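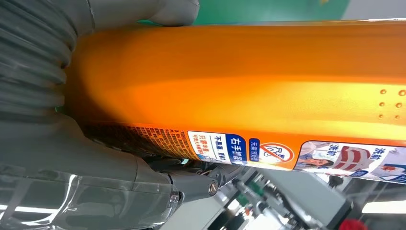 September, late afternoon

Good day with the teen sleep diaries! The second wave is in and I finally got to sit down with it properly – first look only, nothing here is for quoting outside the group.

Where we are: 248 pupils signed up in spring, 206 sent back a usable diary this time. That's much better retention than I feared after the summer break. I went through the ones who dropped out and they look a bit older and a bit later to bed at baseline, so we'll need to weight for that or at least show both versions. Haven't decided. Fatima Olatunji prefers multiple imputation and has a script from the Kassab study that she thinks will run on our file with small changes. Will try it tomorrow morning.

What got me excited is the weekend gap. I'd expected total hours asleep to be the thing that tracked with the mood scores, and it does a little, but the difference between school-night and weekend bedtimes seems to do a lot more of the work. Kids whose bedtime slid by more than 2 hours had noticeably lower mood scores, and that held when I put in sex, school and baseline mood. I reran it with the cutoff moved up and down and then as a straight continuous measure (should have started there) and the direction stayed the same each time. The slope is smaller in the continuous version, so some of the first result was my cutoff being generous.

Things that could be fooling me:

Mood and bedtime are both self-report, filled in on the same sheet. A kid having a rotten week may remember every night as a late one.

Vukico school starts earlier than the others and has lower mood overall. School is in the model as a fixed effect but I want to look at it on its own.

It could easily run the other way, low mood first and late nights after. With two waves we can at least do the cross-lagged version, carefully.

The Flokeo wristbands should help with the first one. We only have them on a subset, and the sync kept dropping out, so I have clean nights for maybe half of those kids. Still, where I have both, band and diary agree pretty well on when they fell asleep and badly on waking during the night. Nobody remembers waking up, apparently! I'd trust the diary for bedtimes and not use it for anything broken up.

Coding note before I forget: missing mood items were coded 200 in the spring file and left blank in this one. My first run read those as real scores and gave me a gorgeous, completely ridiculous effect. Fixed in the cleaning step, raw files left alone.

Free-text box is a treat and I wish we'd given them more room. Lots on phones, as expected, but also shared bedrooms, early swim practice, a new baby in the house, and one long and very good paragraph about a neighbor's dog. Fatima and I will each code a batch separately and compare before we settle on categories.

To do:
– imputation script
– Vukico by itself
– ask the Grimness team how they scored naps, ours are a mess
– band sync logs, find out if it's the app or the kids' phones
– book the small room for the coding session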